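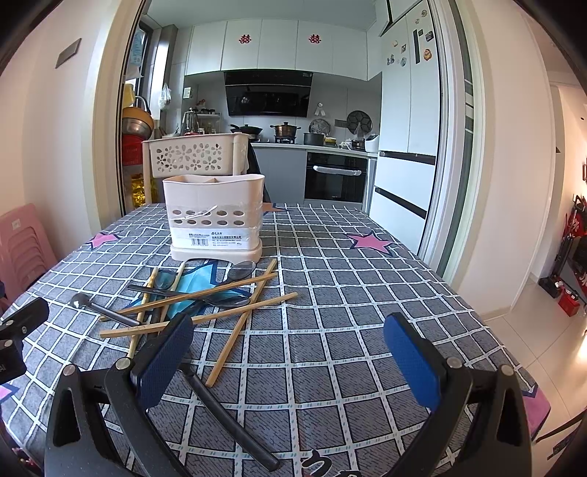 Sorting utensils at a dining table with a hand-held gripper.

Equipment Planning Coordinator, Household Manipulation Program
Rurka Institute, Plistadow campus
Posting number 342
Posted 1/18/26

The Rurka Institute invites applications for the position of Equipment Planning Coordinator in its Household Manipulation Program. This is a full-time, fixed-term appointment of two years, with the possibility of renewal subject to funding. The position reports to the program's Head of Operations.

About the program

The Household Manipulation Program records everyday tasks in occupied homes and uses the recordings to train robot arms at the Plistadow laboratory. Tasks include clearing and setting tables, sorting chopsticks and spoons into holders, folding cloths, and loading racks. Field operators carry out the tasks with hand-held grippers, and the laboratory repeats a selection of them on fixed arms.

The program will expand its home recording work over the coming budget period. Its current stock of grippers was bought in small lots over several years, under separate orders, and spare parts are not fully interchangeable between lots. The institute has approved a single replacement plan covering grippers, finger pads, mounts, storage media, and two additional arms for the laboratory. The Coordinator will be responsible for preparing that plan and carrying it out.

Duties

The Coordinator will:

Prepare the equipment budget for the program and revise it each quarter.
Write technical specifications and requests for quotation, in consultation with the field and laboratory teams.
Compare supplier offers on purchase price, delivery time, warranty terms, and the cost of wear parts over the planned service life.
Manage the existing framework agreement with Karagiannis, the program's supplier of gripper parts, and prepare for its renewal or replacement.
Maintain the equipment register, including loan records for units held by field operators.
Set reorder levels for finger pads, screws, and other parts that are replaced often.
Arrange acceptance testing of new units with the laboratory before invoices are released for payment.
Spend up to 7 days each quarter with the field teams in participating homes, in order to observe how the equipment is used and record faults at first hand.

Signing authority for this position is limited to $500 per order. Larger purchases are submitted through the institute's procurement office and require the approval of the Head of Operations.

Required qualifications

A bachelor's degree in engineering, supply management, business administration, or a related field, or equivalent work experience.
At least three years of experience in purchasing or budgeting for technical equipment.
Ability to read mechanical drawings and parts lists.
Good working knowledge of spreadsheets and of at least one inventory system.
Clear written English. Specifications and award recommendations are reviewed by readers without a technical background.

Preferred qualifications

Experience with robot arms, grippers, or other automation equipment.
Experience with leasing arrangements and service contracts.
Familiarity with Skevau, the asset tracking software used by the institute. Training will be provided to the successful applicant if needed.

Conditions of work

The position is based in Room 202 of the Operations Building in Plistadow. Remote work is possible on two days each week outside field periods. Travel to participating homes is reimbursed under the institute's standard policy. Staff entering private homes must complete a background check and sign the institute's confidentiality agreement. Salary is set according to the institute's administrative scale and depends on experience.

How to apply

Applications should include a cover letter, a résumé, and a sample of written work, such as a specification, a bid comparison, or a budget justification. Confidential details should be removed from the sample before it is submitted. Please upload all documents as a single file through the Careers section of the institute's website and quote the posting number.

Applications will be accepted through the end of February. Short-listed applicants will be invited to an interview in Plistadow or by video call, and will be asked to complete a short exercise comparing two supplier offers. References are requested only after the interview.

The Rurka Institute is an equal opportunity employer. Applicants who need an accommodation during the selection process may contact the Personnel Office.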